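Speaker notes: Getting to know Prirlow
Evening talk for the Kaltix Travel Circle, 2nd August

Opening

Welcome everybody, and wait for the chairs to stop scraping. Say how happy I am to be back with this group (I really am, you ask better questions than anyone on the coast). Ask who has been to Prirlow already. If there are a lot of hands, go lightly on the ferry part and give the time to the old town.

Explain the name early on, or it will come up later and I'll lose my thread. The local story is that it comes from two old words for "bend" and "landing," and if you stand up on the hill and look down at the river you can see why people like that story, whether or not the scholars ever agree on it. The town has 9 parishes and grew up on the inside of the bend, with the market on the flat ground and the houses climbing up behind.

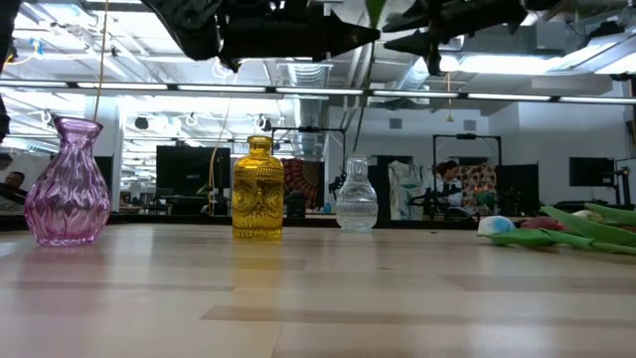
Getting there and getting around

The ferry from Jatix runs all summer, and it's the nicest way to arrive by a long way. Sit on the left side going over. The bus is cheaper and stops at the top of the hill, so you walk down with your bags instead of up, and I know which one my knees prefer!

Mention the steps. There are roughly 900 of them between the quay and the upper gate if you take the old pilgrims' route, and there are benches at every landing, so please don't let the number scare anybody. Tram 7 does the same climb for people who would sooner sit down.

The old town

Slow down here. Start at Deschamps Square, with the arcade and the clock that has been running a little fast for as long as I've been visiting. Then the covered market, which is best before ten in the morning. Tell the story about the cheese and the borrowed umbrella, but keep it short this time.

The upper quarter has only 2000 people living in it now, and it gets very quiet after supper. I love it at that hour, when the shutters are half closed and you can hear dishes being washed all the way down the lane.

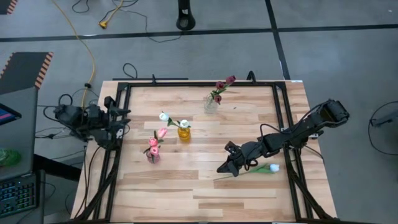

If you only have one evening up there, walk the wall from the east tower to the chapel garden and come back by the lower street. The paving is uneven, so bring proper shoes. July is the busy month and the wall gets crowded near sunset, but by the middle of September you can dawdle as much as you like.

Questions

Repeat each question for the back row. Ferry timetables are on the table by the door.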